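工作间笔记:十月,平织手环试样与线的比较
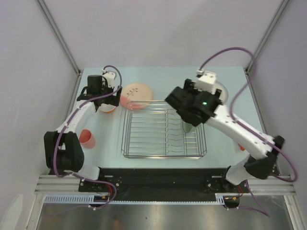
这个月继续做上次没有做完的手环样片。先把目前的情况写清楚,以免过两周我自己也看不懂。

目的:给店里的秋季材料包选一种线。材料包里的珠子已经定了,用 11/0 的圆珠,两个雾面颜色,一个透明颜色。线还没有定。候选有两种,一种是 Dunetti 的编织线,一种是 Zokevholm 的单丝尼龙线。另外做了一条用旧库存线的对照,那卷线的标签已经掉了,所以结果只能参考。

样片的做法:全部用偶数皮犹特针法,宽十颗,长 101 行。为什么是 101 行,是因为我做第一条的时候数错了一行,后来不想拆,就让别的几条也按照这个数做。这样每条是 1010 颗珠子,不过我在称重的表格里写的是 1,000,同事看到请不要以为是少了十颗。以后引用的时候请写 1010,表格我有空会改。

上午,Dunetti 线。

颜色用的是烟灰色。这种线剪断以后线头容易散开,穿针之前我用平口钳把线头压扁,再斜着剪一刀,就可以穿进 12 号针。上蜡和不上蜡各做了一段。上蜡的那段手感比较紧,珠子之间的缝看起来整齐,可是蜡会留在雾面珠子的孔边,在灯下看有一点白色。用软布擦可以擦掉大部分。雾面的珠子表面不光滑,蜡进去就比较难清理,透明的珠子没有这个问题。

不上蜡的那段,做到第 33 行的时候线打了一个结,是我拉得太快。结没有解开,剪掉重新接线。接线的位置在反面用纸条做了记号,请不要拿掉。

张力方面:编织线几乎没有弹性,所以第一行拉多紧,后面就一直是多紧。起头的三行我觉得太紧了,手环的一端向里面卷。用手掌压平以后过一个晚上又卷回来了。下次起头的时候在第一行下面垫一根针,做完三行再抽出来。

下午,Zokevholm 线。

单丝线透明,用在浅颜色的珠子上很合适,从正面差不多看不到线。但是它有记忆,从线轴上拿下来以后是一圈一圈的。我把一米左右的线用手指拉直,拉了几次,好了很多,没有完全直。穿针比编织线容易,不需要压扁。

缺点是打结不牢。平结打两次以后还是会滑,要打三次,再往回穿五颗珠子。往回穿的时候有两颗珠子裂了,都是透明的那个颜色,孔比较小。裂的珠子已经挑出来,放在小玻璃瓶里,想看的人可以看。我不能确定是线的关系还是那一批珠子的关系,因为这一批里本来就有一些珠子偏薄。

还有一个问题是线的边。手环弯起来的时候,单丝线会在边缘露出一点点小弧,手摸得到。戴在手上不舒服,特别是戴在内侧的时候。这一点我认为对材料包来说比较严重,买的人多数是初学者,拉线的力气不平均,露出来的弧会更多。

珠子的选择。

三个颜色里面,雾面的橘黄色尺寸最整齐。雾面的杏色有大有小,我每十颗里面大概要放回去一颗。透明的颜色孔最不一样。如果材料包里给的数量刚刚好,客人挑掉不好的以后就会不够。我建议每种颜色多给一成。按照手环用 900 颗的短款设计,多一成就是 990 颗,分装的时候还是按重量称,不要数。

分装的秤昨天校过,归零以后放空盘会慢慢往上跳,等半分钟才稳定。请大家放上盘子以后先等,再归零,再倒珠子。

扣子。

Carnegie 的磁扣和 Grirker 的滑管扣都试了。磁扣戴的时候方便,一只手就可以。可是手环比较重的话,袖子一拉就开。滑管扣的宽度要和手环一致,十颗珠子的宽度放进去,两边还各空一点,我觉得好看,也不会夹到边上的珠子。缝滑管扣的时候,要从扣子的环里走三次线。编织线走三次没有困难。单丝线走到第三次,孔里已经很满,针要用钳子拔,我不喜欢用钳子拔针,上次就是这样断了一根。

对照那一条用旧线做的,结果比我想的好,硬度在两种线中间,珠子也没有裂。可惜没有标签,不能再买。如果有人记得那卷线是从哪里来的,请在这一页下面写一句。

磨损测试。

方法很简单:把样片绕在一根木棒上,来回拉,每拉一百次看一次边缘的线。木棒用砂纸磨过,表面没有毛刺。Dunetti 上蜡的那段拉到五百次,线有一点起毛,没有断。不上蜡的那段三百次就起毛。Zokevholm 的那条没有起毛,可是在扣子旁边的结松了,我把它重新打好才继续做,所以这个数字不公平,先不要写到对比表里。

写到这里发现一件事:两条样片的木棒不是同一根。第一根比较粗,弯曲的角度不一样。下次要用同一根木棒全部重做一遍,木棒上我已经用铅笔写了“测试用”。

目前的意见:材料包用 Dunetti 的线,不上蜡,在说明书里写可以自己上蜡,并且写清楚雾面珠子上蜡以后要擦。单丝线留给单独卖的耳环图样,耳环不需要弯,也不会磨到皮肤。扣子用滑管扣,磁扣可以作为另外购买的选择。

说明书的文字还有几个地方要改。第二步写“向左穿过”,惯用左手的人会看错,改成“穿过下一颗凸出来的珠子”。第五步的图和第六步的图放反了。接线那一段太长,应该分成两段。关于张力,现在只写了“适中”,这个词对初学者没有帮助。我想改成:手环平放在桌上不会自己卷起来,拿起来的时候珠子之间看不到线。

还没有做的:
烟灰色的线放在杏色珠子下面,颜色会不会变暗,要在白天的光下看。
滑管扣的镀层,汗水试验还没有开始。
问供应商透明珠子有没有同一颜色的大孔规格。
把表格里的 1,000 改成 1010。

样片都放在靠窗的抽屉里,每条都有纸签。看完请按照原来的顺序放回去,上蜡的和不上蜡的从外表很难分。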